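Lunch cook wanted, Colwood Community Kitchen

Come and cook with us from July - 30 hours a week, daytimes only.
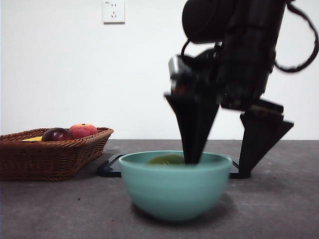 About us

We are a small, friendly kitchen on Rafferty Lane, and we have been feeding the neighbourhood for nearly 4 years now. On a busy day we serve 80 lunches, mostly soups, stews and big salads, and there is always a pudding if Rosaura Yupanqui has anything to do with it (she usually has!).

The job

You would plan and cook the lunch menu with Rosaura, look after the vegetable order and help our two trainees find their feet. We would love someone who enjoys a chat over the chopping board and doesn't mind a change of plan when the courgettes turn up instead of the carrots.

You will need a food hygiene certificate, or be willing to take one at our expense. Formal training is welcome, but so are years of cooking for a large and hungry family.

How to apply

Write a letter to Efthymia Economou at the kitchen, telling her a bit about yourself and a dish you love to make - or ring after 2 pm, once the washing-up is done.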